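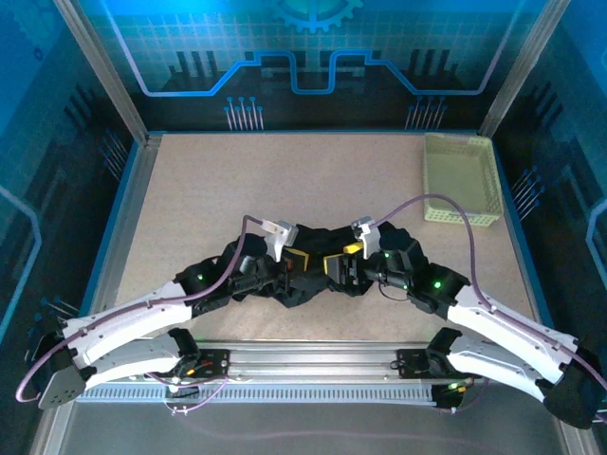 Figure 3. Two-arm handling of a dark cloth, fixed camera. Both grippers are at the fabric; the basket is at the far right.

4.2 Choosing where to grasp

The hardest question our software has to answer is also the shortest: where should each gripper close next? A crumpled cloth has no fixed shape, so there is no model to match against and no corner that can be trusted to stay a corner. Jelstead, our planning layer, treats the problem as a search over pairs of grasps. Each pair is scored for reach, for the risk of the two arms meeting, and for how much flat area we expect to gain if the pull goes as planned.

The expected gain comes from a small network trained on 3646 recorded pulls. Of these, 809 were made on black or very dark fabric, which we kept as a separate split throughout. We are very pleased with how far this modest set has taken us. The network sees a cropped colour image together with a mask of the cloth, and returns a map of scores over the surface for each arm. The planner then takes the best 30 pairs and checks them one after another with the full arm model, stopping at the first that both arms can reach without crossing.

Finding the mask is where dark cloth hurts. In Figure 3 the fabric shows behind the wrists of both arms, and the wrists are black too. A mask based on colour alone merges the two, and the planner is then offered grasp points on its own hardware. We solve this by drawing the known arm poses into the fixed view and removing those pixels before the mask is fitted. The missing region is marked as unknown instead of empty, and this small change made a real difference: the planner stopped treating the hidden part of the cloth as bare table.

4.3 Refining the grasp from close up
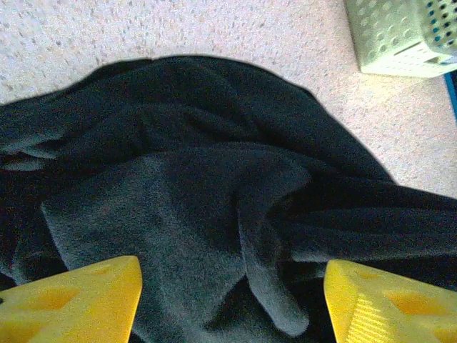 Fovusbridge is the module that takes over once the planner has committed to a pair of grasps. It reads the close-up view and shifts the target by small steps until the predicted fold edge lies between the fingers. On dark fleece we had expected very little from it, and the close-up view was a happy surprise. The upper part of the heap is nearly pure black, with only a faint sheen along its wrinkles, but the lighter grey panel in the middle shows its fuzzy surface clearly, and the narrow fold hanging from its right side stands out well against the shadow behind. It is this sort of local contrast that the module works from. It never needs the outline of the whole cloth, only one edge that it can follow from step to step.

Two details of the method matter here. First, we normalise brightness in small tiles, so that a bright patch of work surface does not flatten everything inside the cloth. Second, the edge score is weighted by texture: a grey ridge with visible pile is preferred to a smooth dark boundary, as the second kind is often a shadow. Both steps are cheap, and neither needed retraining.

The correction runs separately for each arm, and this raised a question of timing. If one arm closes early and starts to lift, the fold seen by the other moves away from its target. Skosa, our shared scheduler, holds both arms at a waiting pose until each has reported a stable edge for 2 frames in a row. It then sends a single close command to the pair. If either edge is lost, both targets are dropped and the planner is called again. We like this rule very much — it is easy to test, easy to log, and it leaves the planner free to try something quite different on the next attempt.

The remaining weak point is layered fabric. Where two edges lie one above the other, the module can settle on either, and the score gives no hint of which layer will follow the pull. We return to this in Section 5.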